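Two-handed demos without the robot: what does the Merkthorpe result show?

The Merkthorpe group put out its household handling results in February, and several readers have asked why we haven't covered them. We wanted to read the appendix first. It is longer than the paper and more useful.

The claim is simple enough. People carry out chores with a pair of hand-held grippers, the markers on the grippers give the position of each hand, and a policy is trained on the recordings. No robot is needed until test time. The set has 2,482 demonstrations across 16 tasks, most of them tabletop jobs with kettles, cups, jars and boxes. The headline is that a two-armed robot trained this way does nearly as well as one trained on remote-controlled demonstrations, at a fraction of the cost. 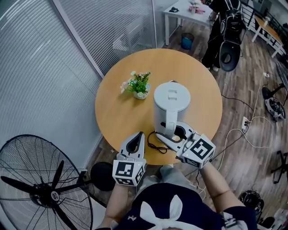 Cost is where we have the least quarrel. Anyone who has sat through an afternoon of remote control knows how slow it is, and a person holding the grippers directly will get through more kettles before lunch. What bothers us is the word "nearly". The comparison rests on 40 test runs per method, spread over all the tasks, so some tasks were tried only two or three times on the real arms. One lucky grasp on a handle moves the score for that task a long way.

Then there is the filtering. According to the appendix, the team recorded 4,000 attempts and threw out the rest for lost markers, poor tracking or "operator hesitation". The first two are fair. The third worries us, because hesitation is what people do when a cord is in the way or a lid won't seat, and those are the moments a robot most needs help with. The paper gives no breakdown of how many were dropped for each reason.

We put this to Areeba Dogar at Farooqui, who has trained policies on a similar set called Bunda. She was kinder than we are. "The data is good. I'd use it tomorrow," she told us. "I just wouldn't quote the success rate to anyone who was buying an arm."

Clotton is said to be planning a repeat with its own arms and a larger test. We would like to see the discarded attempts released before then — they must be sitting on a drive somewhere — along with scores for each task. Until that happens we are filing this one under promising and leaving our own setup alone.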